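The planner gets too much credit

Ask a roomful of robotics people what makes tidying hard and most will say planning. What goes first, what goes where, how to recover. I said it too, all through October, while our little group at Votcombe rewrote the task planner for Clesa. I've changed my mind, and I'm excited about why.
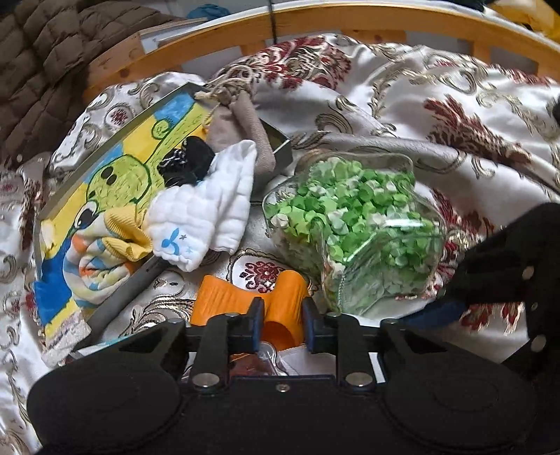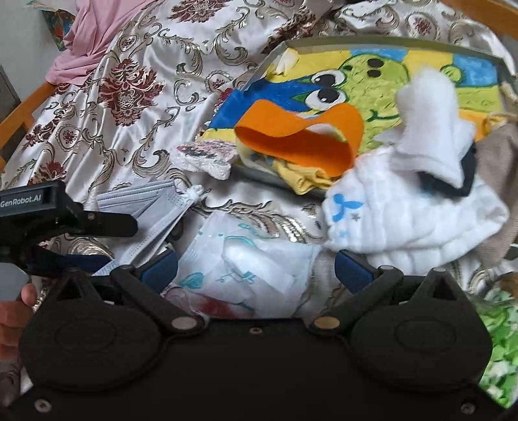 Bed sorting, two views: the orange piece near the fingers in the first, the face masks and baby things in the second.

Look at that bedspread! Red flowers, gold scrolls, folds everywhere, and gauze cloth lying across a cartoon-printed box. Where does the cloth stop and the box begin? A planner can't order steps over objects it hasn't been handed, and on a bed like this one our segmenter kept handing it flowers.

So we spent 11 days on perception and left the planner alone. Ehsan Ghauri went through 281 clips and relabeled every place where soft things overlap -- dull work, and he was cheerful about it. Then we made the segmenter admit doubt. If it can't tell whether two patches belong together, it says so, and the controller nudges the cloth and looks again. The change came to 35 lines. I love those lines.

I'd like to see more teams try this before buying a bigger planner. Print out the masks your planner receives and go through them by hand, on the messiest bed you can find. We put our viewer for this into Kakakhel last week, and it still crashes on long clips, so keep yours short for now.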